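Date: 2018-03-11
Subject: Re: [chores] Are the street jobs any closer than the kitchen ones?

Guadalupe Huerta wrote:
> I keep reading that outdoor work will come first, with laundry and
> dishes after. Sweeping, tidying parked scooters, that kind of thing.
> The Lodeck people told me a cart could do a whole block by November.
> Has anyone here tried it on a real street, with things parked on it?

Guadalupe,

We have tried part of it. The Jestik cart ran in our yard for 22 days with a brush on the front. It covered 2923 meters in total and stopped for help 427 times. Most of the stops were for things a person with a broom would step around. A hose was one. The gap under a pallet was another.

The yard is flat and we know where everything is. A street is harder, and I don't think Lodeck has been open about how much. These are the sort of places people want swept and kept in order:
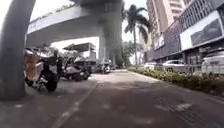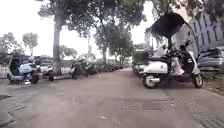 The sweeping itself is fine on open pavement. Our brush picks up grit and leaves well enough. The trouble starts at the edges, where the dirt collects. A cart with a fixed brush can't get between two parked scooters, and if it could, it would have to know that a cover hanging off a seat is not trash. Ours pulled a tarp off a bench twice.

Grates are the next thing. The small front wheels on the Jestik drop into any slot wider than a finger. We fitted larger ones and lost the tight turns.

Then there is light. Going from bright sun into deep shade, our camera needs a moment to adjust, and the cart slows to a crawl until it does. Ho wrote a patch that helps. It is on the Trotden server under item 641 if you want it.

As for lining up scooters, I haven't seen a machine do that outside a lab. You have to grip the thing, tip it off the stand, roll it and set it down again, and every model is balanced differently. Someone may be sitting on it, too. I would put that well behind folding towels.

So my answer for November is no for a whole block. A clear stretch of pavement with a person walking along — yes, we could do that now, but you are still paying the person.

If Lodeck gave you stop counts, please post them. I would like to compare.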